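# Cutting mat

A cutting mat is a flat sheet you put on a table so that a craft knife marks the mat and leaves the table alone. I've owned one sort or another since I was at college, and I'll admit up front that I'm far too fond of them! Most people call the usual green kind "self-healing", and the name is a bit generous (more on that in a minute).

## What it's made of

The common sort is built up in layers, with a softer plastic on the outside and a firmer one in the middle. When the blade goes in, it parts the soft layer and the cut closes up again once you've moved on. It doesn't grow back, whatever the name says. Press too hard and you'll go through to the core, and that groove is there for good – my old Indoto has one right across the corner from a badly judged bit of mount board.

## The printed side

Nearly all of them have a grid. Past that, makers do as they please: rulers along the edges, slanting lines for common angles, little circles for sizing, and often a patch of triangles and hexagons for the patchwork crowd. Green is the traditional colour, and it's easy on the eyes under a lamp. I've had a grey Clatora too, and I kept losing the lines on it.

Do check the grid against a proper steel rule before you trust it. On a cheap one I bought in July the lines wandered by a whole millimetre over 303, and I only found out after cutting the lid for a box.

## Sizes

Mine is sold as A3, and that suits a small table nicely. The big studio ones run to 1000 mm and want a bench to themselves. Anything under 20 cm wide is really for taking on the train.

## Care

Keep it flat, keep it out of the sun, and keep hot things well away (a mug is enough to raise a bump, and you'll never get it down again). Wash it in cool water with a drop of soap. I turn mine a little every few weeks so the same spot doesn't get all the wear. My Lirnurier has lasted seven years like that, which I think is pretty good going.

## Other uses
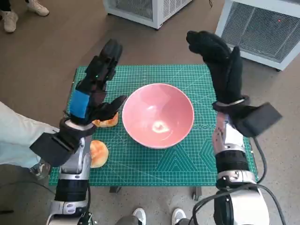
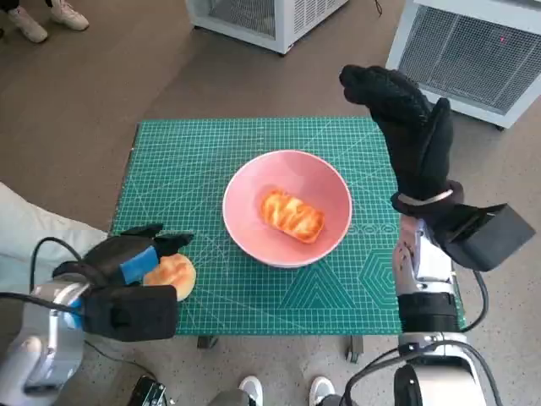
Plenty of mats never see much of a knife at all, and end up as a general table cover for whatever's going on. They don't slide about, they wipe down, and the grid is handy for setting things out square. A pink bowl with a bun beside it looks quite at home on the green, hexagons and all. I'd only say keep a separate mat for food, as one that's been cut on will hold crumbs in the scores (and glue, and worse). Yusof do a plain one with no print on the back, and I use that side for pastry cutters and the other for nothing messier than paper.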